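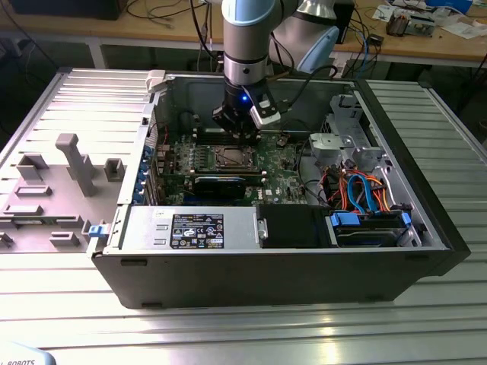
Chapter 7
Taking Things Apart: Choosing and Judging a Disassembly Kit

What you will meet in this chapter

How a disassembly kit is put together and sold
Why an old desktop computer makes such a good test piece
Reading a supplier's offer with a pencil in your hand
Trial days, and what to write down during them

Most of the robots you have met so far in this book put things together. They fetched parts, lined them up and pushed them home, and every part arrived looking very much like the one before it. I have left the opposite job until now on purpose, as it's a good deal harder than it sounds and I wanted you to have grippers and fixtures well under your belt first.

Think of an ordinary desktop tower, the sort an office might have bought in 2011 and kept under a desk ever since. Lay it on its side, take off the panel, and you are looking into a box that was packed by somebody who knew precisely what went where. There is a motherboard with its processor socket and rows of memory slots, an expansion card, a power supply, a drive or two held by plastic latches, and then the wires, which go wherever they please. The solid parts can be found on a drawing. The wires can't, and a cable that lies a finger's width to the left of where it lay in the previous machine is quite enough to spoil a grip. Keep the wires in mind as you read on, for they will come back in nearly every section!

Kits for this work are now sold as a package, and the one we shall follow through the chapter is the Trano, supplied by a firm called Jedura. A Trano buyer gets an arm, a gripper, a set of fixtures to hold the case still, a library of ready-written moves (the supplier calls them "lifts") and a period of help by telephone. The buyer finds the table, the power and the patience. I have picked it partly because its paperwork is unusually plain, and partly because Lilian Lema, who ran the trial described in section 7.3, was kind enough to lend me her notebooks, coffee rings and all.

Her workshop, Ketotell, takes in retired office computers and sorts them into parts worth selling and parts worth melting. Before the trial, four people did the whole job by hand. The brochure promised a kit that would "open, strip and sort any desktop", and the first thing Lilian did was to underline the word "any". You should get into the same habit. Any size of case? With any kind of screw? With the side panel already off, or still on? She sent the supplier a letter of two pages asking these questions, and the answers (reprinted in section 7.2) were a good deal more modest than the brochure, and much more useful.

The trial itself covered 267 computers over the month of May. Lilian kept a line in the notebook for each one, and next to 23 of them she wrote a single word, "wires". Those lines taught her more than all the rest. A kit that stops and waits for a person when it meets a tangle may be perfectly good value, so long as the person is nearby and the stop is short. A kit that carries on pulling is another matter, and we shall look at how to tell the two apart before any money changes hands.

A word on prices, as students always ask. I haven't given any, and I would sooner you learned to work out what a kit costs for each machine it strips, counting the minutes your own staff spend beside it. Balthasar Wieser sets the sum out very clearly in the worked pages of section 7.4, taking a workshop that handles over 1000 computers a year. Do follow it with your own figures, even if you have to guess at some of them the first time through.

Before you begin

Find an old computer that is no longer wanted, and make sure it is unplugged. With the side panel off, leave the power supply unit closed and look at the rest for a few minutes without touching anything. Then write down, in order, the steps you would take to remove one drive. Put a small cross beside each step where you would need to feel your way, or use your second hand, or move a cable aside. Keep the list somewhere safe. You will need it for the first exercise in section 7.1, where we compare it with the supplier's own list of lifts.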